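## 4. Folding and storing small knitted cloths

This section covers the small knitted cloths with a crocheted border that go out with the Cavel table set. It applies to washcloths, doll blankets and play cloths of the same make. For woven napkins, see section 5.

Clear the table before you start. A ball or another toy may stay out if it is well away from the folding area.

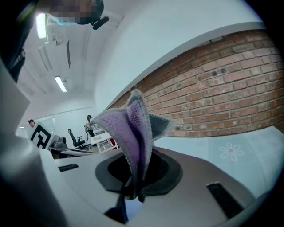
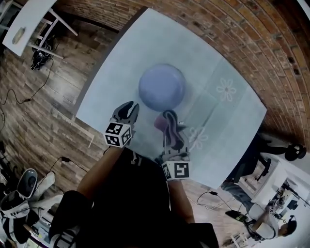 ### 4.1 Before folding

1. Check that the cloth is fully dry. Press the border between two fingers. The border is thicker than the knit and dries last.
2. Shake the cloth once, holding it by two neighboring corners.
3. Look over the edging for loose ends. Tuck ends shorter than a fingernail back under the stitches with a blunt needle. Set the cloth aside for mending if an end is longer than that.
4. Wipe the tabletop with a dry cloth. Crumbs and glitter catch in the ribs and are hard to pick out.

**Caution:** Do not cut a loose end flush with the border. The edging can run from that point.

### 4.2 Flat fold (for the drawer)

1. Lay the cloth on the table with the ribs running away from you.
2. Smooth it from the center toward the edges with an open hand. Do not pull on the corners.
3. Bring the near edge up to the far edge. Line up the two borders, then let go.
4. Bring the left edge over to the right edge.
5. Press down lightly on the fold. The border makes the folded edges stand up a little. They will settle in the stack.

If the corners do not meet, open the cloth and start again from step 2. A cloth that never folds square has been stretched. Follow 4.5.

### 4.3 Point fold (for the basket)

Use this fold when the cloths are to stand upright and be picked out one at a time.

1. Lay the cloth flat as in 4.2.
2. Pinch the center and lift. The corners will hang down.
3. Close your other hand loosely around the cloth below the pinch.
4. Turn the cloth over so that the corners are on top.
5. Open the corners out with a finger and set the bunched part down in the basket.

*Note:* The point fold leaves creases. Do not keep a cloth this way from one season to the next.

### 4.4 Putting away

- Stack flat-folded cloths no more than 8 high. Taller stacks lean when the drawer is opened.
- Keep purples and pinks in separate stacks for the first few washes. Darker yarns can mark lighter ones if either is damp.
- Put the folded side toward the front of the drawer.
- Balls go in the net bag, part no. 881, and never on top of the cloths.
- Line wooden drawers with paper. Plustex drawers need no liner.

Do not use the vacuum bags supplied with the Orkport bedding. They flatten the ribs, and steaming does not always bring them back.

### 4.5 Reshaping a stretched cloth

1. Wet the cloth in cool water and squeeze it out. Do not wring.
2. Roll it in a dry towel and press along the roll with your forearm.
3. Open it on a flat surface and push the edges in toward the center until the sides are even.
4. Leave it until dry. Do not hang it up or use clothespins.

Reshaping can be repeated once. After that the cloth should be used for dusting.

### 4.6 Common problems

**The border curls under.** The cloth was folded damp. Repeat 4.5, steps 1 to 4.

**The cloth will not stand in the basket.** The basket is too wide for the number of cloths in it. Add cloths or move to the Mthembu small basket.

**The fabric feels stiff.** Too much detergent. Rinse twice in plain water with no softener.

**One side is longer than the other.** The cloth has been hung by a corner. See 4.5.

**A stitch has been pulled out into a loop.** Do not pull the loop from the front. Work it through to the back with a blunt needle, then stretch the knit gently on either side of it.

Replacement cloths are ordered by color and border color, in that order. Give both on the form. Send mending questions to Divina Macaraeg at extension 46.

*Section revised 20 Oct 2003, R. Lumanlan. Replaces the loose sheet issued in March.*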